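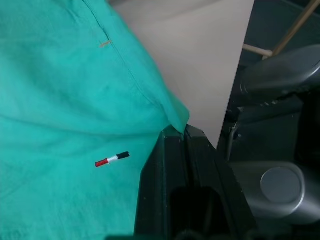

Slide 1. Wrist view, green cloth, small red/white/black piece lying on it.

Last updated: October

Leave slide 1 up while people sit down. Don't start till the door is shut, last time the first five minutes got lost.

Hello, thanks for coming. Name, which team. Say up front -- I'm reporting on a visit, I don't build these. Went to the Prisham open day on a Tuesday with Tarcísio Brandão. He took better notes than me, blame him for the numbers.

Point at the cloth. Ask the room what's hard about it. Wait. Somebody will say the little piece. Fair, but look at the folds first. Soft, wrinkled, a seam near the top, no flat spot you'd pick by choice. The black thing coming up from the bottom is the gripper. You get its side of things, the operator's view is slide 2.

SLIDE 2 -- the room
Nisico hosting, Trevaskis did the cloth station. 56 visitors signed in. Tea at the back, too far from the demos, people kept wandering off mid run. Mariann Lengyel ran the station and took questions the whole way through, which I liked. No script.

SLIDE 3 -- what they showed
Cloth handling first. Then small parts on cloth. Then a longer sorting demo, skip if short on time.
Mariann's line: a hard tray is easy, the part stays where you left it. Cloth moves when you touch it and then the part moves too. Say this slowly, it's the main thing I brought home.
She let visitors ruffle the cloth between runs. Kids were merciless. Good test though.

SLIDE 4 -- numbers
2,000 tries planned for the month. 1,518 done by the open day. 272 of those thrown out, mostly bad lighting or someone bumping the table.
Don't say success rate!! They didn't give one. I asked twice. If pushed: they said it depends on the cloth, and left it at that.

SLIDE 5 -- what went wrong on the day
Long stop before lunch, cable. Mariann just said so and carried on with the talk while a collegue swapped it. Tarcísio timed the stop, ask him if anyone cares.
Also the noise. Couldn't hear her from the third row. If we ever host one, get a mic.

SLIDE 6 -- us
Would we use it? Not this year. Caltimar line is all trays, no fabric anywhere near it. The returns bench is another story, bags and wraps all day. Worth a second visit with our own samples. Mariann said bring the worst ones.
Ask: who can spare half a day? Get names before they leave teh room.

Back to slide 1 for questions.
Likely ones --
price: don't know, didn't ask
speed: slower than a person on cloth, from what we watched
safety: they had a taped line on the floor, we stayed behind it
jobs: let Tarcísio take it

Finish by 3:30, room is booked after. Sign-up sheet is by the door.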